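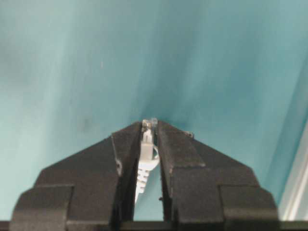 Brultside Household Cable Survey

What this is

A small table of the charging and data cables people keep at home. Households in Brultside and Stullau emptied their drawers, wrote down what they found and sent us the sheets. Paloma Dvorak typed them up. Omid Babaei checked the entries and wrote these notes.

Version 4, October 2025. It replaces the February file, which had the length column in inches for Stullau and centimeters for everyone else. All lengths are now in centimeters.

Contents

cables.csv: 343 rows, one per cable
homes.csv: 50 rows, one per household
sheets/: scans of the paper forms, with names removed

Columns in cables.csv

home_id: matches homes.csv
end_a, end_b: connector type at each end, as the household wrote it
end_a_clean, end_b_clean: the same, with spelling fixed
color: one word
length_cm: blank if not measured
works: yes, no, untested
last_used: week, month, year, longer, unknown

Known problems

115 rows have "untested" under works. Please don't count these as broken.

Many people mixed up mini and micro connectors. Where a note on the sheet made it clear which one was meant, we changed the clean column and left the original alone. Otherwise the clean column says "small usb".

Home 31 listed a box of phone cords as one item. It is still one row.

Length was measured with whatever was on hand, and a few people included the plugs while others did not. Treat it as good to within a few centimeters.

Using the files

Both tables are UTF-8 with commas and a header row. Open homes.csv first if you want to compare the two towns. You may copy and change the data for any purpose. Please keep this file with it.

Corrections go to Omid, with the home_id and the row number.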